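The Quiet Comeback of the Tool Crib

I spent three days last January at the Clevia plant in Gondon, and I'll admit I went for the cars. Who doesn't? There's a line of half-built electric vans rolling past you at walking pace, doors off, wiring hanging out like spaghetti, and it's wonderful. But by the second morning I had drifted away from the line and into a long, low room behind it that smells of cutting oil and coffee, and I hardly left it again.

It's the tool crib. Every car plant used to have one, a counter with a hatch where you handed over a brass tag and got a torque wrench in return. Clevia closed its own crib years back and put vending cabinets along the line instead. Swipe your badge, a drawer pops open, off you go! It looked great in the brochure. On the floor it meant that a wrench with a tired spring went back in the drawer, and the next person got the same tired wrench.

So they reopened the hatch. The room now looks after 900 hand tools, and each one gets checked on a bench tester before it goes out for a shift. The tester is a squat gray thing made by Gondent, and it makes a rude honking noise when a wrench reads low. I heard it honk plenty.

What the line gets out of it

The door station was the first to notice. Hinge bolts on the van are fussy, and the crew there had been chasing a rattle for most of a year (they blamed the seals, the seals people blamed the paint shop, you know how it goes). Once the wrenches were being checked daily, the rattle complaints dropped so far that the rework bay gave up one of its lifts.

The other gain is harder to put on a chart. People talk at the hatch. Somebody returns a driver and mentions that the bit keeps slipping on the new screws, and the crib tech writes it on the whiteboard, and by lunch an engineer has wandered over to look. With the cabinets, that remark went nowhere.
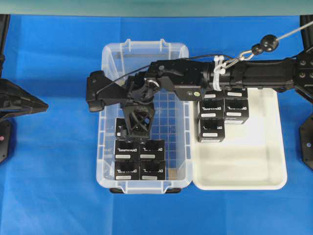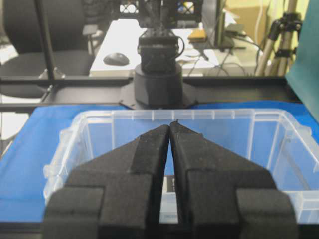

Sixteen minutes before the horn

My favorite time in the crib is shift change. The outgoing crew starts turning up 16 minutes before the horn, and for a little while it's like a deli counter on a holiday weekend. Tools come in on one side and go out on the other, and there's a chalk line on the floor that you cross at your peril. I crossed it. I was told!

Not everything is rosy. The crib takes up floor space that the logistics team would dearly love to have, and the training is slow. It takes 13 weeks before a new tech is allowed to adjust a wrench alone, and a few have left before they got there. The software is a sore point too. The plant runs a tracking program called Ursu, which was built for the cabinets and still thinks every tool lives in a drawer. The techs have invented 40 imaginary drawers to keep it happy, and they've given them names. I was shown one called Grandma's Attic, where the tools waiting for parts live.

Would it work elsewhere? I asked that of everyone who would stand still long enough, and I got a lot of shrugs. A smaller plant might not have enough tools to justify the room. A bigger one would need two or three hatches, or people would spend half their break walking. Clevia is planning a second, smaller crib next to the battery hall, with its own tester and, I'm told, a proper coffee machine.

I've already asked if I can come back when it opens.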